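Sorting a button collection without losing my mind

Posted in Sewing & Mending by Sallorwood

Hello all! I have inherited my aunt's buttons, and I mean all of them. She sewed for the whole street for most of her life and never threw a button away, so I'm now the owner of two biscuit tins, a boot box and a pillowcase (yes, really) full of them. I did one tin at the kitchen table in August and counted 842 before I gave up and made supper. I'd love to end up with something I can use when a shirt comes in needing one small white button, without tipping everything out each time. Do you sort by color, by size, or by what they're made of? And what do you keep them in? I have a small apartment and one deep shelf to spare.

Thank you in advance, and sorry for going on!

3 replies

Brarkard

By color. Jars. Done it that way for years and never had a problem.

Sheldon Zacharias

Oh, what a lovely thing to be left! My mother had a tin like that and I can still hear the sound of it. I've been through this twice now, once with hers and once with a lot I bought at an estate sale (1,151 buttons, and I only know that because the label said so and I was stubborn enough to check), so let me tell you how I'd go at it.

Before you pick a system, pull out the sets. Anything threaded together, sewn on a card, or obviously matching goes to one side, and you leave it together whatever else you do. A set of six is worth far more to you than six single buttons in six different jars. I run a bit of thread through mine and tie it off.

After that comes the rough sort, and for this you want something shallow with a low rim. Jars are fine for keeping but miserable for sorting, as you can't see past the top layer. I use plain trays set next to each other, one for what I'm working through and one for what I've finished with.
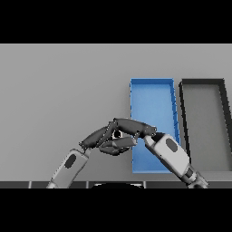 The order I sort in

First by how they're made, shank or sew-through, as you can't swap one for the other without some fuss. Then by size, and only then by color. I know that sounds backwards when color is what jumps out at you, but when a shirt is missing a button it's the buttonhole that decides, and a perfect blue that won't go through is no help at all.

Give the whites and creams a container to themselves. You'll have more of them than everything else put together, and you'll want to split them by size straight away. Metal ones should be kept apart too, especially any with a spot of rust, or they'll mark their neighbors.

For the deep shelf I'd go with flat lidded boxes that stack, and I'd sew one sample button to a scrap of card and tape it on the front. Much quicker to read than a label! And do keep a little bag of your aunt's favorites out where you can see them. I have a green glass one of my mother's on my key ring.

Clistelov

I agree with Sheldon about size before color, but I'd skip the shank sort unless you do a lot of coats. For ordinary mending there just aren't enough of them to bother. One small box for all shanks did me fine, out of a collection of 800.

Also please wash the pillowcase lot before you put them away, only not the leather, wooden or fabric-covered ones, which should just get a wipe with a dry cloth. Lukewarm water, a drop of dish soap, then spread them on a towel overnight. Mother-of-pearl doesn't like soaking either, so be quick with those.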